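How to challenge a dismissal at an employment tribunal

Last checked 3/19/19

These notes cover the ordinary route for someone who has been dismissed in England, Wales or Scotland and thinks the dismissal was unfair. Northern Ireland has its own system and its own forms. Nothing here replaces advice on your own case, and the time limits are strict, so read the part about dates first.

Step one: work out your dates

Find the effective date of termination. If you worked your notice, it is normally the last day of the notice. If you were paid instead of working it, it is normally the day you were told to leave. Write this date down at the top of a clean page.

You have three months less one day from that date to start the process. An internal appeal does not stop the clock. Plenty of claims are lost this way: the employer takes weeks over the appeal, the employee waits politely, and by the time the answer comes the limit has passed.
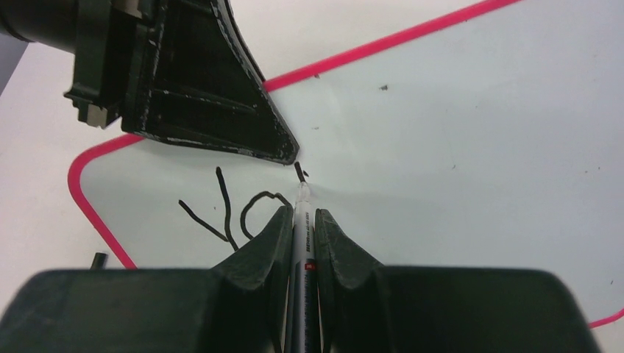
A marker pen with its nib on the board.

For an ordinary unfair dismissal claim you also need two years of continuous service. Some claims do not need it, including dismissal for whistleblowing, for pregnancy, or for asserting a legal right such as the minimum wage. Discrimination claims have no service requirement either.

Step two: ask for written reasons

If you have two years' service you can ask your employer for a written statement of the reasons for dismissal, and they should give it within 14 days. Keep the request short. Something like this will do:

"I was dismissed from my post at Brostar on the date shown above. Please send me a written statement giving the reasons for my dismissal."

Put the employer's proper name in. This matters more than people expect. The name over the door may be Condari while the company on the payslip is Canpolat, and it is the legal employer you have to claim against. Check the payslip, the contract and the P60. If they disagree, keep copies of all three and raise it when you contact Acas.

Step three: gather your papers

You will want the contract, the staff handbook, the disciplinary policy, the invitation to the meeting, any notes of the meeting, the dismissal letter and your last three payslips. Put them in date order, oldest first, and number every page in the bottom corner. Do not write on the originals.

Then write a timeline. One line for each event, with the date, what happened and the page number of the document that shows it. Leave out how you felt about it for now. A timeline of 11 lines that can all be proved is more use than four pages of argument.

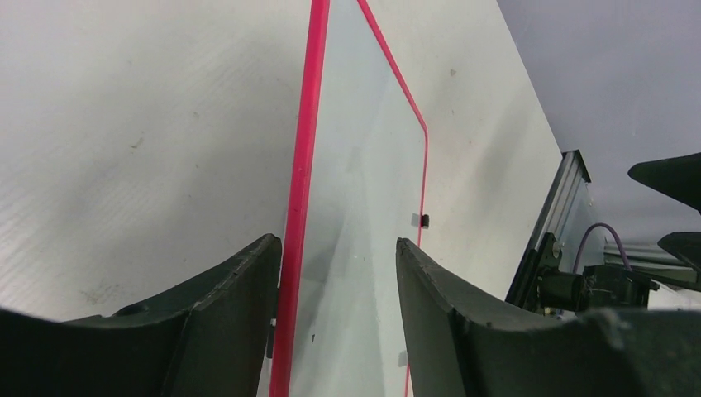 If your employer holds papers you have not seen, you can make a subject access request for your personal data. They normally have one month to reply. Do not hold up your claim while you wait.

Step four: contact Acas

You must notify Acas before you can lodge most tribunal claims. This is called early conciliation. It is free, and you can do it online or by phone. You give your name and address and the employer's name and address. You do not have to set out the case in full at this stage.

While conciliation is going on the clock is paused. It can run for up to one calendar month, and the conciliator may extend it by up to 14 days if both sides agree. At the end you get a certificate with a reference number. Copy the number exactly — a wrong digit on the claim form can get it rejected.

If the employer makes an offer, ask whether it covers notice pay and holiday pay as well as compensation. An offer of £1000 sounds different once you find you were already owed £1086 in notice. An agreement made through Acas is binding, so be sure before you say yes, even over the phone.

Step five: fill in the ET1

The claim form is the ET1. Most of it is plain details such as pay, hours and dates. The part that needs care is section 8, where you explain what happened. Use your timeline as the skeleton. Number the paragraphs. Say what the employer gave as the reason, and then why you say it was not the real reason or why the process was unfair.
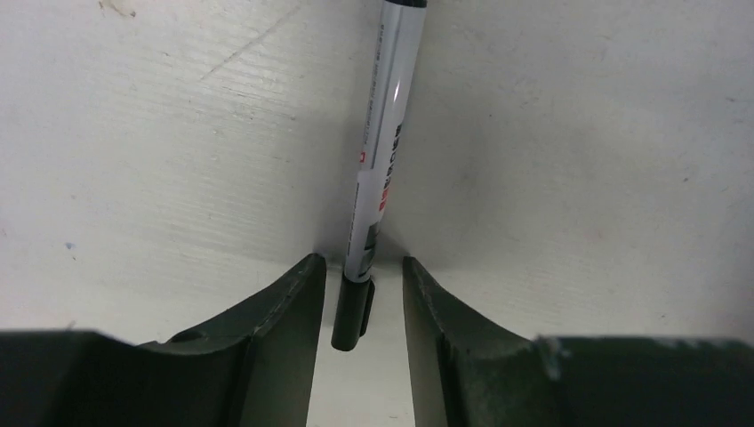

Tick every type of claim you mean to bring. Adding one later needs the tribunal's permission and may be refused. Someone dismissed by Urkoter without notice, for instance, might tick both unfair dismissal and notice pay.

There is no fee to submit the form. Fees were charged until the Supreme Court ruled them unlawful in 2017. Save the confirmation page and a copy of the form itself.

Step six: after you submit

The tribunal sends the claim to the employer, who has 28 days to respond on form ET3. You will be sent a copy of the response and, in many cases, a list of orders with dates for exchanging documents and witness statements. Put these in your diary straight away. If you cannot meet one, write to the tribunal before the date and copy in the other side.

Keep looking for work in the meantime and keep a record of what you apply for. The tribunal will want to see it when it considers your losses.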